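Somura Niteo Hand-Held Teaching Gripper

The Niteo is a two-finger gripper you hold and work with your own hand. You do the task, the Niteo records it, and the recording is used to teach a robot arm. Use one for single-handed jobs or a pair for tasks that need both hands.

Fingers and linkage

The black linkage is flat, with brass-ringed pivot holes, and closes two narrow fingertips. The tips are held by screws and can be swapped. Thin film is a good test of any gripper, and the narrow tips come together closely enough to work on a clear plastic bag at the rim of a basket.
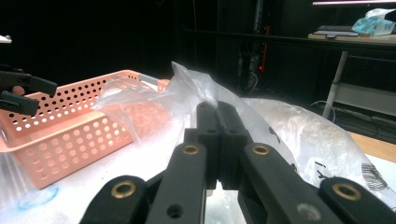
Recording

Press the thumb button to start a take and press it again to stop. Each take can run up to 30 minutes. Files open in Majumder Studio, where you trim the takes and mark the bad ones.

Remote control

With the Gisby base station, the same gripper drives an arm live. Finger opening and wrist angle are sent to the arm as you move. The base station is sold separately.

Specifications
Length: 189 mm
Weight: 470 g
Charging: USB-C
Sold as: single or pair

Price
Single gripper: $535
Pairs and spare fingertips: ask for a quote

In the box
Gripper, charging cable, wrist strap, hex key, one set of spare fingertips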